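Chapter 2
When the Work Changes Its Hands

Before you read: Think of one task in your job or school that you do without thinking. Could you explain every movement of it to a stranger?

When the firm Wullo brought automation into its packing rooms at Grullport, the managers expected questions about wages. The first question came from Bent Bjarnason, a packer, and it was a different one: "Who will decide what is a good grip?" Until then he had decided this himself, many times in every hour.

In this chapter we look at how such decisions move from one person to another. Of the 50 packers at Grullport, more than 2 in every 5 received new duties in the first winter. Some learned to show a task to a machine, slowly and in the same way each time. Tove Kirkegaard, who led the evening shift, found this more tiring than packing. Others missed talking while they worked.

We will also meet the idea of tacit knowledge, the kind of skill that a worker has but cannot easily put into words. Keep it in mind when you read the interviews in Section 2.1.
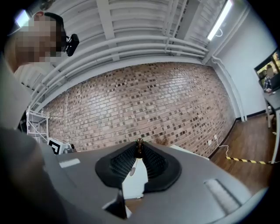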